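Cloth demos: how much do you vary the grab point?
Forum > Data collection > Soft stuff

stusby_lee
Joined in December, mostly lurking. Doing home garment demos with two handheld grippers, batch target is 1,000 episodes for the Hesum set. Denim with lace trim this time, on a bed. Question is grab points. I've been pinching the trim near one end pretty much every time because the pads bite there, denim itself just slides. But then the policy only ever sees one way in, right?

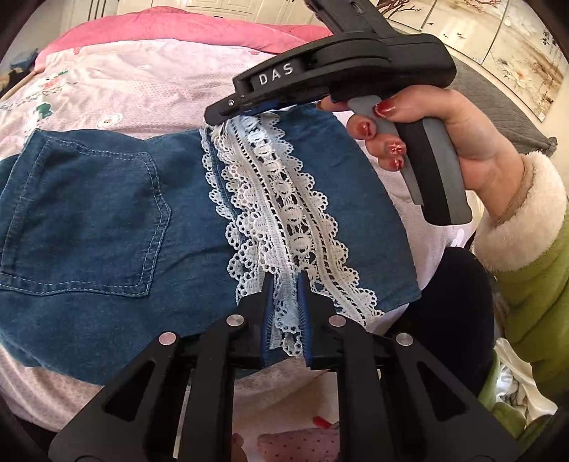

Also the task card says "straighten and lay flat" and thats it. No word on where to start, no word on which hand leads. Do you pick one order and stick to it or mix?

padilla14
Mix. Always mix. If every demo starts at the same end you get a model that goes to that end even when its folded under.

tritero_mod
Disagree, at least early on. First batch keep it boring. Same order, same hand leading, slow. We mixed from the start on towels and the thing dithered, went halfway to one corner, then the other. Threw out most of 18 hours.

padilla14
That's a labeling problem not a mixing problem. You had three people with three styles and no operator tag.

tritero_mod
We had tags. Still dithered.

stusby_lee
ok so maybe fixed order but vary where the garment lies? I've been turning it between episodes, and bunching the waistband differently. Bed stays the same, busy bedspread with strawberries and bears all over. Wondered if I should swap to a plain sheet.
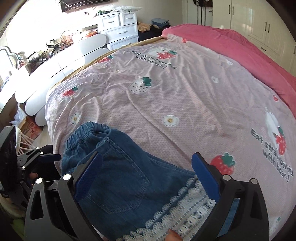
Lorna Galang
Keep the bedspread. Plain sheets make easy demos and a model that falls over in a real bedroom. What I would change is the reset. If you toss the shorts down the same way each time your start states are all cousins. Drop from shoulder height, take what you get.

stusby_lee
Dropping it now. Some of these land in a ball tho, 4 out of the last 14 I couldn't get flat before the time limit. Delete or keep?

Lorna Galang
Keep, mark as incomplete. Recoveries are the good part.

tritero_mod
Delete if your trainer doesnt read the flag. Ours didn't. Check first.

padilla14
^ this I agree with, for once

stusby_lee
Checking. Will post the loader settings tonight if I can find where they put them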